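Purdale holds its open day every September, and I finally made it over to see the Lakatos cider works. What a morning! Parking was five bucks, the line snaked past the old scale house, and I got in with the group of 60 that started at ten. Ákos Lengyel led us around and talked nonstop — I loved it.

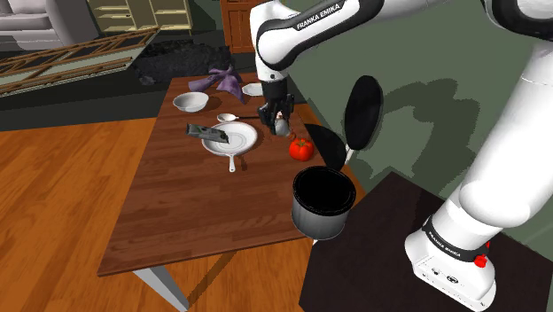

The press room smelled like wet leaves and sugar. They run 250 gallons on a good day, all from orchards up the Pinulstead road, and he let us try the juice before anything gets added to it (sharp, cloudy, so good). I bought three jugs and a bag of windfalls for pie. 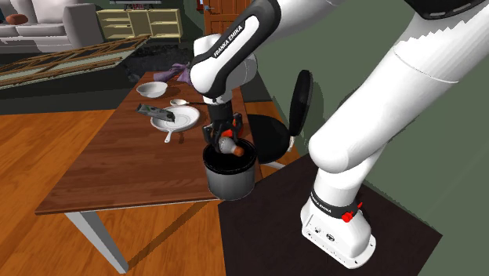
Can you visit outside the open day? The shop is open Saturdays until the cider sells out, but the press room stays closed to visitors.

I'd go early and bring cash, and wear shoes you don't mind getting sticky — mine are still on the porch.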